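Mirkitz Neighbors Help Board > Kitchen & Pantry

How do you store opened snacks so they dont go stale?

Posted by flisgate_mom, December 9, 2025

Cleaning out the snack drawer before my in-laws get here. Everything's dumped out on the table – chips, shortbread, small red bottle of something with a glossy cap, the usual mess. Half of it never gets finished because it goes soft after 2 days. The green Lay's bag is the worst offender, always gets squashed under other stuff. I've got 200 of those little plastic clips and they all vanish. Need a system, drawer not very deep, no room for big canisters.
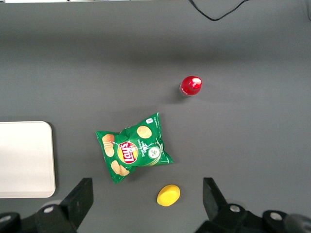

Does rolling the top of a chip bag down work as well as a clip?

Pretty close, if you press the air out first and fold it tight at least three times. Put something on top of the fold, it'll spring open otherwise.

Nighat Rana
Okay so what works for us. Chips go up top, nothing on them, ever. Shallow bin, bags standing on edge, fold side down so the weight holds it shut. Opened ones in front. Cookies seperate from chips or they pick up the onion smell, learned that in July with a whole tin of ginger snaps. Boxes are easier – long skinny ones like shortbread go along the side of the drawer, with the name facing up so you can read it without digging.

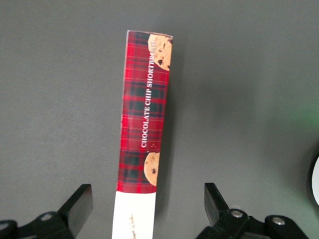

Once a box is open I slide the inner wrap into a zip bag, squeeze it flat, and put the whole thing back in the box. Keeps its shape and doesn't get crushed. Write the date you opened it on the end flap, pencil is fine. Bottles do not go in the snack drawer. Door of the fridge or the sauce shelf, check the label. One leak and your doing the whole drawer over.

kikuchi_st_dad
just eat them faster lol. but really a shoebox lid makes a good divider, cut it to fit. free

flisgate_mom
Thanks both. Trying the fold side down thing tonight, didn't think of the smell problem but that explains the cookies last month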